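Protest Turnout and Family Pressure in Two Towns: A Working Paper
By Po-yen Mak
January

3.2 Who stayed home

Most work on demonstrations counts the people in the street. We went after the other group, the ones who said they would come and then did not. Survey sent to 1,123 residents of Harden and Drutau who had signed the water rates petition. 743 replied. Of those, 146 had told a friend or relative they would march on Saturday and then stayed away.

Reasons given, in their own words where we could get them. Threats online were mentioned less than we expected. A parent or spouse asking them not to go came up far more, and often in the same breath as work. One respondent in Harden: "My father never said no. He just kept asking who would drive me home." Coded as family pressure, though the second coder disagreed and we left it flagged.

Interviews were done at home, in the evening, usually with other family in earshot. This matters for teh answers (see limits, below). Where possible the same person was visited twice.
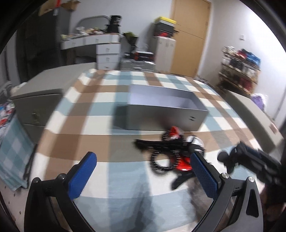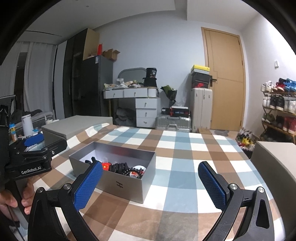
Figure 2. Plaid cloth with a toy lying on it (first); open box of small items on a checkered tablecloth (second).

3.3 The role of local media

Radio first, then the Pirateck message boards. Respondents who heard the call to march on the radio were more likely to turn up than those who read it on the boards, but the radio group is also older and lives closer to the square. We can't pull those apart with this sample. Yip makes a similar point for strikes, using union rolls, and gets a weaker effect.

Board users also reported seeing the route change late. Three different routes were posted before noon. Several gave up at that point, wich is a reason of its own and should of had its own code from the start. Added in round 2.

Limits: self-report, small towns, one march. No police figures for Drutau.

Last updated: January

Related papers
Petition signers and later voting in Harden
Rumor and route changes on the Pirateck boards
Water rates and council trust: first results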